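About Drodo

By Noémi Juhász, July
2 min read

We teach household robots to find and pick up small things, and we love it! Drodo is a team of five in Trumville, and most of our work happens in simulation, in rendered rooms we build ourselves.

The fault we're best known for

Ask anyone in Bidenberg robotics circles about us and they'll probably bring up Mirani, our grasp planner. Last spring it passed 1125 simulated runs in a row, and we were over the moon. Then we gave it a new set of rooms and it drove the arm straight into a wall, five times in one morning.

The cause took us weeks to find (weeks!). Mirani was reading patterned walls as loose objects, so every round shape in a mosaic looked like something to grab. Worse, the force limit only applied once the planner believed it had touched its target, and it never did. On a real arm that could have hurt someone.

So we rebuilt it. The force limit now sits outside the planner and is always on, and we test in the busiest rooms we can come up with: hexagonal tiles, speckled walls, pebble mosaic, and a tiny purple and magenta thing at the far end of a plain blue-grey surface.

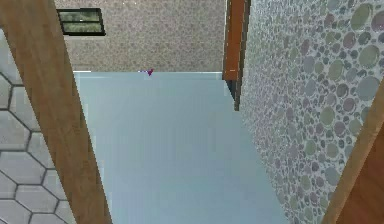 What we do now

Every release goes through nearly 3000 runs before it gets near hardware, and we publish the failures along with the passes. If you've got a horrible wallpaper we should try, please send it in!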